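Section 7. Handling rules for processor placement

Revised 03/12/2019. Applies to the Remcombe cell and the Brurkent fixture board.

Read this section with some suspicion. Most placement rules in our trade were copied from somebody else's manual, and I doubt half of them were ever tested. The ones below survived 312 trial cycles on the bench.

1. Seat the processor in the board slot with the heat spreader facing out. Leave the square holders above it empty during teaching.

2. Bring the fingertip to the lower right corner of the slot at teach speed. Stop before contact.

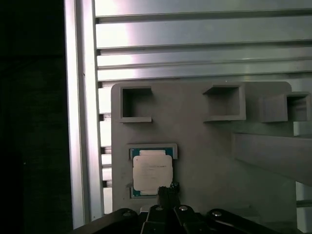

Veronika Kovács objects that teach speed is a comfort blanket: if the slot position is wrong, a slow robot will chip the corner as surely as a fast one. She would rather see the position checked by hand after every 50 cycles.

Fair point, and I have added the check as step 3. I still want the slow approach.

3. Check the slot position by hand every 50 cycles. Write down the result, even a dull one.

4. Close the fingers on the edges of the processor only.

CAUTION: Never let a finger or tool touch the socket pins. A "soft grip" setting does not protect them, whatever the sales sheet claims.

5. Move to the socket and hold above it. Do not release while the part is tilted.
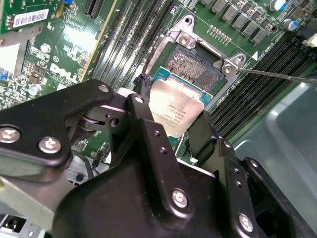
6. Level the part, compare its corner mark with the socket, then lower it. No pushing. If it does not drop in under its own weight, go back to step 5.

NOTE: A clean log is weak evidence of a safe cell. Fault 141 is only raised when the gripper knows it has lost the part.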